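The Long Table of Brostia

In a valley town, people are learning again how to repair what they have sewn, and to wear it for another winter

By Elínborg Briem

The road to Brostia climbs for 15 kilometers after the last gas station, and in April there is still snow on the north side of it. I came by the morning bus, with a coat over my arm that had a torn lining. I was told that if I brought something broken, I would be received better.
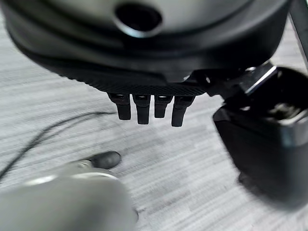
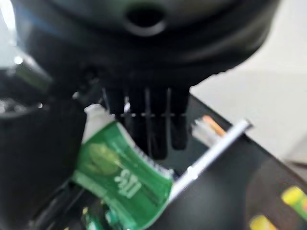
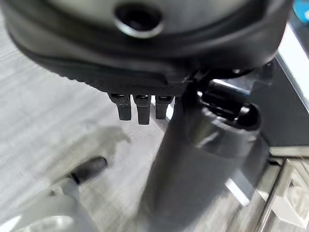

A coat with a torn lining

The mending room is on the ground floor of the old school, behind the post office. The door sticks and must be lifted a little by the handle. Inside there is a long table, a stove, and a shelf with tins of buttons which have been sorted by a logic I did not manage to understand.

Tincuța Pop took my coat before I had sat down. She turned it inside out, put her hand through the hole and moved her fingers at me.

"Who sold you this?" she asked. I told her it was from a department store, and that I had paid a good price. "For the outside, yes," she said.

She is seventy-one and was a seamstress at the Manole clothing works until it closed. The works stood at the lower end of the town, by the river, and at its best time it gave employment to 1000 people, most of them women. They sewed winter coats and work jackets. Almost every family I visited still had one of these jackets in a closet, and I was asked many times to feel the weight of the cloth.

When the works closed, the machines were sold by auction in one afternoon. Tincuța bought her own, the one she had been sitting at for the whole of her working life. Her brother brought it home on a cart. It has never stood in the mending room, because she does not permit other persons to use it. At the long table everything is done by hand.

Sewing after the factory

For many years after that, there was not much mending in Brostia. This surprised me. I had imagined that in a town full of seamstresses the knowledge would stay by itself. Virgil Oprea, who teaches history in the secondary school and has collected the memories of the former workers, explained it to me while we walked along the river.

"You must understand that they did not sew coats," he said. "One woman sewed left sleeves. Another one made pockets. There were people who had made pockets for 20 years and could not have finished a coat for their own child."

There was also a question of pride. Cheap clothes came to the market at the same time as the works closed, and to wear a patched elbow was to tell the whole street that you had no salary. Several women said to me that they had mended in secret, in the evening, and with such small stitches that the neighbors would not see. Virgil has a cupboard of these garments at the school. He showed me a boy's trousers where the knee had been rebuilt thread by thread, and I needed a long time by the window before I found the place.

He believes this secret mending was finer work than anything which left the factory. Tincuța, when I repeated this to her, was offended on behalf of the factory.

The visitor from Nidunden

The mending room was started by a person from outside. Zoila Lozano came to the valley to study wool, and she had planned to stay one summer. Before this she had worked in Nidunden, in a workshop where knitted fishing sweaters are repaired, and she had learned there a way of darning which leaves the repair in full view, often in a different color.

She put a notice at the post office and offered to teach it. On the first evening only Tincuța came, and she came, as she says herself, to see what the foreigner was doing wrong.

"She watched me for one hour and did not speak," Zoila remembers. "Then she took the needle out of my hand."

From this meeting came a kind of argument, and the argument is still the best thing to listen to in that room. Zoila wants the mend to be seen. She likes a red darn on a gray heel. Tincuța holds that a repair which can be seen is a repair which is not finished. The people who come to learn are sitting between these two teachers and must choose, sometimes in the middle of a sock. I saw one young man unpick the same corner of a blanket twice in one evening, once for each of them.

Wool from the upper farms

The darning wool is from Omitz, a group of farms above the tree line, where the sheep are small and brown and not very obedient. Nelu Enache keeps up to 100 of them, depending on the winter. I went up with him in his truck, on a road that I would prefer not to describe to my mother.

For a long time he could not sell the wool. The buyers wanted it white and soft, and this wool is neither of the two. He was using it to fill the gaps in the barn wall. Now his daughter-in-law washes and spins a part of it, and it goes down to the school in flour sacks. It has a smell that does not leave completely, and it is very strong. Nelu pulled on a piece of yarn with both hands to demonstrate this, and then he gave it to me and made me pull also.

I asked him if he mends his own clothes. He looked down at his sweater, whose left cuff was held with fence wire.

"This one is waiting," he said.

He does not earn much from the yarn. It pays for the salt and for a part of the shearing. But he was pleased that people in the town asked for it, and he knew exactly which of his neighbors were wearing it on their heels.

What the young ones bring

The evenings are on Tuesdays and they have become fuller. Students come from the secondary school, at first because Virgil gave them a better mark for it. They bring backpacks with broken straps, jeans, and a surprising number of soft toys, which they say belong to a younger sister. A nurse from the clinic brings her tights. There is no fee, but whoever comes should carry in a piece of wood for the stove, and the pile beside it is high.

It would be wrong to write that this has changed the economy of Brostia. Most young people still leave after school, and the building of the works is still without windows. Virgil is careful to say so to each journalist who comes. What he notices is smaller. His students now look at the inside of a garment before they buy it at the market, and the sellers do not like it very much.

My coat was ready on the second evening. Tincuța had taken out the whole lining and put in another one, cut from a dark green cloth that had been lying in her home since her time at Manole. The stitches cannot be seen from any side. Under the left armpit, however, I later found a small square of brown Omitz wool, darned in an open basket pattern, and I have not asked which of the two teachers knew of it.

The mending room in Brostia is open on Tuesday evenings from October until the end of May. Visitors are asked to bring their own scissors. The bus returns to the valley station at nine, and the driver will wait if someone is on the last stitches.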